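Skelodden Home Boards > Laundry & Linens > White table covers: bleach, soak, or just give up and buy beige?

pennywhistle_pam
OK linens people, I need you. I'm on my third white table cover since spring and I'm losing the fight. They go in looking dingy and come out looking dingy but folded. Our water here in Tillcombe is hard enough to chew, which can't be helping, and we eat at that table every single night, so "only use it for good" is not happening in my house.

I love a white table! Everything looks nice on it, even leftovers. Then there's the yellowy shadow that shows up weeks later where you could SWEAR you never spilled anything.

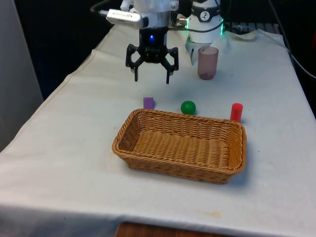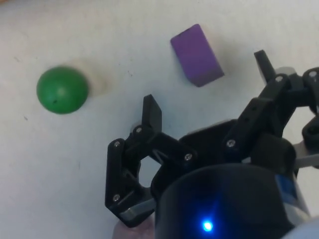
White table, two views. The faint beige patch is by the green ball in the second one.

So what do you all do? I've been using regular liquid detergent on warm, and a splash of bleach when I get mad at it. Mine's a cotton blend if that matters. The tag is long gone.

gravyboat77
Step one, put down the bleach. Seriously. If there's polyester in that blend the bleach is probably what's yellowing it. I did this to a whole set of napkins and they came out the color of old piano keys.

Oxygen powder, hottest water the fabric will take, overnight in the tub. Then wash like normal. Don't dry it until you've looked at it by a window in daylight, because the dryer will bake in whatever's left.

moth_and_thimble
I'm going to disagree with gravyboat a little. Bleach is fine on real cotton if you measure it and rinse twice. My grandmother bleached everything and her tablecloths outlived her. The trouble is the splash. Pam, you said "a splash when I get mad," and I laughed, but that's exactly how you get uneven patches. Dilute it first, always.

gravyboat77
Sure, on REAL cotton. She said blend!

moth_and_thimble
She said the tag is gone. It could be anything. Pull a thread from the hem and do a burn test over the sink. Cotton burns like paper and leaves soft ash, poly melts into a little hard bead. Use tweezers, please.

pennywhistle_pam
I am not allowed to set things on fire in this house after the candle business, but I'll ask my daughter to supervise.

sudsbucket
Hard water person here. You can soak all you want, but if you don't deal with the minerals you're going in circles. Detergent binds up with them and settles back into the fabric as gray gunk. Add washing soda to the load, or one of the boxed softeners. I use Flarkinari powder, the one in the blue tub, and it did more for my sheets than any stain remover I ever bought. It smells like a swimming pool for a minute and then it doesn't.

Also use LESS detergent. I bet you're using too much. Everyone does.

pennywhistle_pam
I fill it to the line!

sudsbucket
Which line though

pennywhistle_pam
...the top one.

sudsbucket
There you go. Go down to the bottom one and run an extra rinse. If you still see suds in the rinse, you've got months of old soap in there to work out.

kettle_on_low
Those mystery yellow spots are almost always oil or sugar. Salad dressing, white wine, ginger ale, anything that goes on clear. You don't see it, you wash it cool, it oxidizes in the closet, and boom, in November you pull it out for company and there's a map of Ohio on it.

For oil I use plain dish soap, rubbed in with my fingers on the dry cloth before any water touches it. Leave it 18 minutes, which is how long my radio show runs, and then rinse from the back. Sugar stuff comes out with just warm water if you get to it the same day.

plaidpajamas
Unpopular opinion, but white cotton on an everyday table is a hobby. It's fine to have a hobby! But I've got 5 kids and a husband who eats spaghetti like he's being timed, and I went to wipeable oilcloth years ago and never looked back. You can get it in white too. Put the real one on for holidays and let it be pretty.

moth_and_thimble
Oilcloth sticks to my elbows in summer and I can't stand it.

plaidpajamas
Wear sleeves lol

gravyboat77
I'm with moth on that one (mark the calendar). It also cracks at the corners, and you can't put a hot dish on it without a trivet. The oilcloth I had got a permanent ring from a casserole. At least with cotton I have a fighting chance.

kettle_on_low
There's a middle road. Buy two of the same plain cloth and swap them. One's soaking, one's on the table. They wear evenly, and you're never in a rush to get the stain out by supper. That's what my mother did with the roller towel too.

latchkey_lou
Is anybody going to mention the sun? Lay it wet on the grass on a bright day, turn it over at lunch. I know it sounds like something out of a pioneer museum but it works on cotton and linen, and it's free. I squeeze lemon on the bad spots first. Check for bugs before you bring it in. Ask me how I know.

sudsbucket
Lemon weakens the fibers if you leave it on, so rinse it out well. Otherwise yes, sun is great. Not much good to me, my side yard is all shade and dog.

pennywhistle_pam
I do have grass! I have a great deal of grass. OK, I'm trying the soak tonight and the lawn tomorrow if it stays clear. Where do people get oxygen powder that isn't the price of a steak?

kettle_on_low
Ko Household, if you have one near you. Their store version comes in a plain white bag and it's the same stuff as far as I can tell. Keep it closed up tight or it turns into a brick.

pennywhistle_pam
Back with a report. Daughter did the burn test and we got a hard little bead AND some ash, so it's a blend like I said, and gravyboat gets the point on bleach. Soaked it overnight. The water in the morning was the color of weak tea, which was disgusting and also kind of thrilling?? Washed it with the bottom-line amount of detergent plus washing soda and did 2 extra rinses. There were suds in the first one, sudsbucket, you were right, don't be smug.

Then out on the lawn. It's so much brighter. There's one stubborn spot near the hem that I'm guessing is salad dressing, so that's getting the dish soap.

gravyboat77
Thank you, I accept my point.

moth_and_thimble
Glad it worked. I maintain that my grandmother would have had that spot out with bleach and a dirty look.

sudsbucket
Smug anyway. Do your towels next. Same deal, hot soak, hardly any soap, and no fabric softener ever again.

plaidpajamas
Hang on, no softener ever? My towels would stand up by themselves.

sudsbucket
Start a towel thread, I have a lot to say.

latchkey_lou
Any bugs, Pam?

pennywhistle_pam
One ladybug. She's been relocated to the tomatoes.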